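Slim metal fingers vs soft pads for bin picking, which would you keep?
Forum > Grippers and end effectors

wdeng_7
Trying out two finger sets on the same arm, same bin, same junk toys. Slim metal ones are on now. Hairbrush is the problem child.

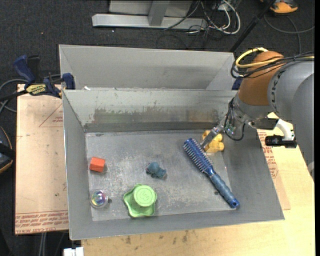
Replies (8)

tarmo.m
What pads are the other set? Vetby?

wdeng_7
Yeah the Vetby ones, the wide silicone. Slim ones are Skestell. 200 picks each, mixed objects, no reset between picks unless something jams.

Results so far
slim: good in corners, drops the brush if it grabs near the bristles
soft: holds the brush fine, cant get at anything up against a wall

rekhak
Then it's a grasp planning thing, not fingers. Make it go for the handle. Glittery finish though, your depth might be garbage there. And the clear round toy, same story or worse.

wdeng_7
Depth on the clear one is awful yes. Holes everywhere. I get a decent point maybe off the colored middle and thats it.

dvanags
Disagree with rekhak. Planner can pick the handle all day, it's lying on a slope half the time in a bin like that. Slim fingers on a rounded handle will roll it. Had this with the Lolitz set, 5 drops in a row, same brush pose. Wider pads fixed it, didn't touch the planner.

rekhak
Rolled because you were closing off center. I still say planner.

samran_s
Check your cable loop by the wrist. Mine hung down against the bin wall like that and snagged once when the wrist rotated. Took the connector with it. Tie it back before you run another 200.

wdeng_7
Good call, will do. Strain relief is on the list, it's a long list

tarmo.m
Also is that bare metal on the floor? Scratches + shine would mess with my camera at some angles. I put a matte mat in mine, numbers went up before I changed anything on the gripper. So your comparison might be measuring the bin.

dvanags
Same bin for both sets tho, so it's fair between them.

tarmo.m
Fair between them, sure. But the failures pile up on the hard objects and you blame the fingers for it.

wdeng_7
Ok plan. Matte mat in, redo both sets, log the brush seperately. Begović sells a slim finger with a thin rubber skin, might be the middle ground. Anyone run those?

samran_s
Ran them till December. Skin peels at the tip, bring spares.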